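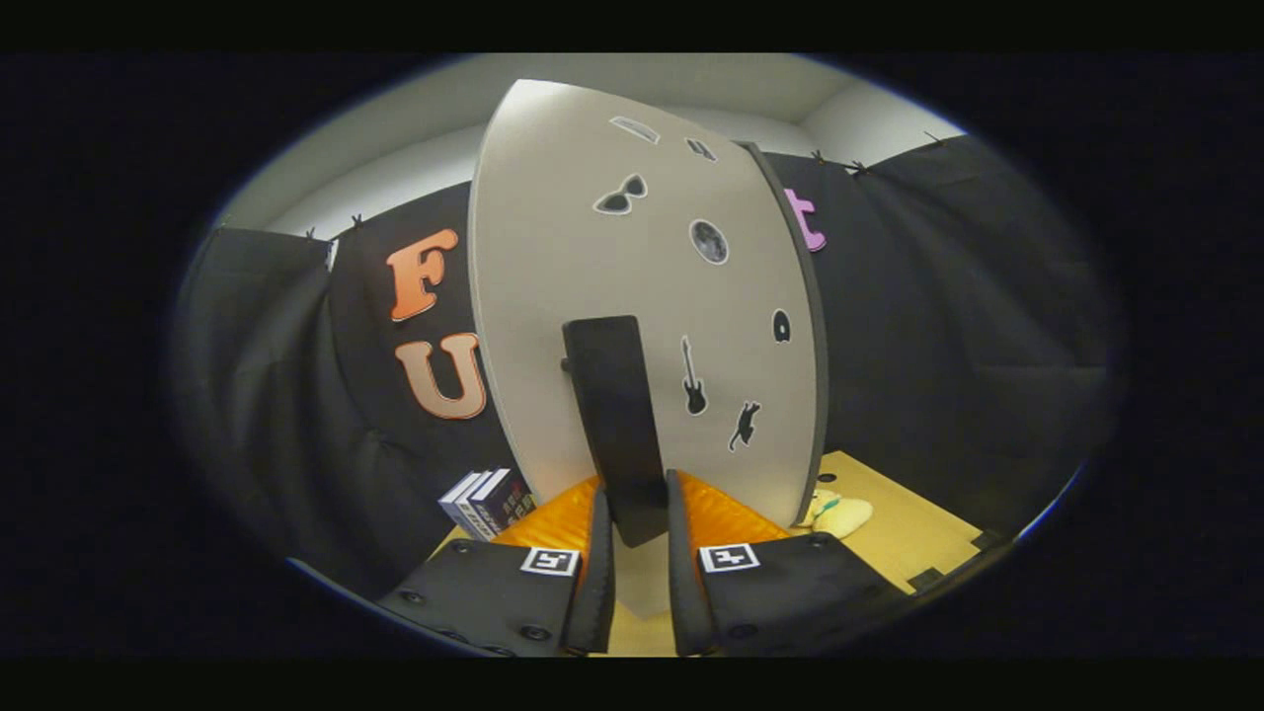

The Zistier is the hand-held gripper I build in our shared workshop in Trirkby, and I've finally got enough parts together to sell a few as kits! You hold it, you squeeze, and the camera sees what the fingers are up to. The fingers are flat black plates with a square marker near each tip, so your software can work out how far apart they are, and the orange ribbed pads on the inside do the gripping. I like a tall narrow stand with something big and curved on top as a test piece (stickers optional, though the moon and the leaping cat are staying on mine).

What you get: both fingers, the pads, a sheet of spare markers, the screws and a printed guide. It goes together in 70 minutes if you've used a hex key before. My first one took me a whole evening, mostly because I put the left finger on the right and then had a long tea break about it.

You'll need your own camera. The mount fits the Pisteck wide lens one, and I can print you a different plate if you tell me what you've got.

Spare pads come in packs of 4. Please don't glue them, they slide on!

Kits go out in batches of 15, and the next lot should be ready in July. Postage is on top, or you can collect from the Ko bench by the back door.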